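Chapter 6
A Place for Small Things

When Ilona Bognár opened her repair and craft room on the second floor of the old Kallano building, she owned one table, one lamp and (by her own cheerful reckoning) far too many jars. Buttons lived with screws, screws lived with beads, and the good scissors lived wherever she had last been standing. She loved that room dearly, and she spent a good part of every afternoon hunting through it.

Most of us have worked in a room like hers at some time or other, and perhaps you are sitting in one as you read this! In the last chapter we looked at the big pieces: the table, the chair and the light. Now we come down in size, to the drawers, trays, baskets and cups that hold the little things, and I hope you will find, as I did, that they are a great pleasure to think about – more than you might guess from the plain look of them.

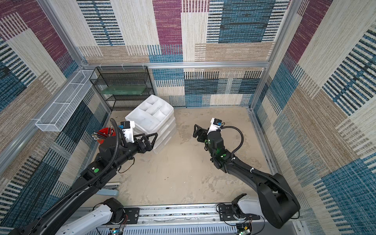
What should a small workroom store in shallow drawers, and what should stay in the open?

Shallow drawers suit flat or tiny supplies that you reach for a few times a week, such as paper, thread and spare fasteners. Tools you pick up many times in an hour, like pens and brushes, do better standing in a cup within arm's reach.

The divided tray falls somewhere between the two, and it will get a section of its own later on. A tray sorts things while leaving them in plain sight, so it is kind to beginners and to anyone with a forgetful streak (I count myself in both groups). Wire shelves and baskets come next, along with the old question of what to do about small items that slip through the gaps.

We will also visit Ottar Sjöberg, whose bookbinding shop holds 437 brass letters in a space hardly bigger than a pantry, and who was generous enough to let me open every drawer. His method takes one evening to set up, and I have borrowed a good deal of it for the exercises on page 170.

Before you go on, pull out one drawer at home, any drawer, and write down what is in it. Keep the list nearby, for we will need it in Section 6.2.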